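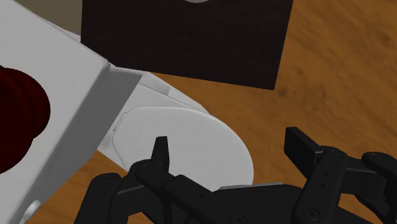

White toilet with the lid closed, wood floor.

Clatard Apartments — Tenant FAQ: Bathrooms and Water

Last updated 14 August 2022

Who do I call about a leak?
Call the maintenance line during office hours and ask for Umesh Semwal. After hours, the same number goes to the on-call plumber. If water is coming through a ceiling, call right away, even at night.

How do I shut off the water to my toilet?
Look for the small valve on the wall or floor near the base. Turn it clockwise until it stops. Don't use pliers on it. If it won't move by hand, leave it and call us.

My toilet keeps running. Is that an emergency?
No, but report it the same day. Most of the time it's a worn flapper and the repair takes less than 30 minutes. Water is billed to the building, so a running toilet ends up in everyone's fees.

What can I flush?
Toilet paper. Wipes go in the trash, including the ones marked flushable. So do paper towels, cotton swabs, dental floss and cat litter.

Will I be charged for a clog?
The first visit is free. If the plumber pulls out something that shouldn't have been flushed, the charge is $50 per visit after that.

Can I use tablets that sit in the tank?
Please don't. The bleach in them can wear out the rubber parts. Cleaners used in the bowl are fine.

Can I replace the seat or shower head myself?
Yes. Keep the old one and put it back when you move out. Anything that involves opening a wall or moving a pipe needs written approval from Elli Lappalainen in the Clamberg office.

Is a bath mat required?
No. If you use one, hang it up to dry. Standing water will damage a wood floor, and we do deduct for that at move-out.

When is the next water shutoff?
The risers on the Tarnska Street side will be replaced in September. You'll get a notice on your door 2 days ahead — fill a pitcher or two the night before.

The water looks brown. Is it safe?
This can happen after a shutoff. Run the cold tap in the tub until it clears, and hold off on laundry until then. If it's still brown the next morning, call maintenance.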